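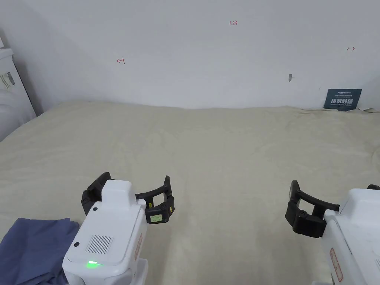

# Comparing finger pads on a pair of hand-held grippers

Cloth is a good test for a gripper because small differences in the pads show up quickly. The steps below compare two sets of pads on the same fabric, using the Jorkus hand-held units. Plan on one afternoon.

## Before you start

- Cover the work surface with something soft and light-colored. A dark cloth on a cream blanket is easy to find in the recordings.
- Charge both units and wait for the green light.
- Mark the limits of your work area on the wall.
- Label each pad. Mingxuan Dong mixed up two sets in March and had to repeat 112 trials.

## Running the trials

1. Drop the cloth from chest height. Don't straighten it.
2. Open the jaws fully and come in low, with the fingers close to the blanket.
3. Close on the nearest corner. If you catch the blanket too, write "double" and let go.
4. Lift slowly and hold for 8 seconds.
5. Put the cloth down, drop it again and repeat until you have 10 lifts.
6. Change the pads and start over from step 1. 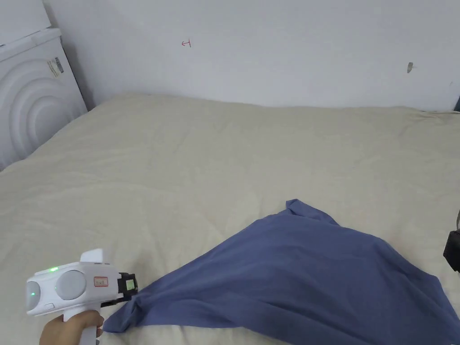 *Gripper closed on the near corner of the blue cloth.*

Keep your wrist at the same angle for both sets. A steeper approach bunches the fabric into a point, and almost any pad will hold that.

## Reading the results

Score each lift as held, slipped or double. With our cloth, the softer Esteck pads slipped less but gave more doubles. Katalin Nyitrai got the same pattern with a thin towel.

Wipe the pads with a damp cloth between sets. Replace them after 2,000 closes, or sooner if the edges look shiny.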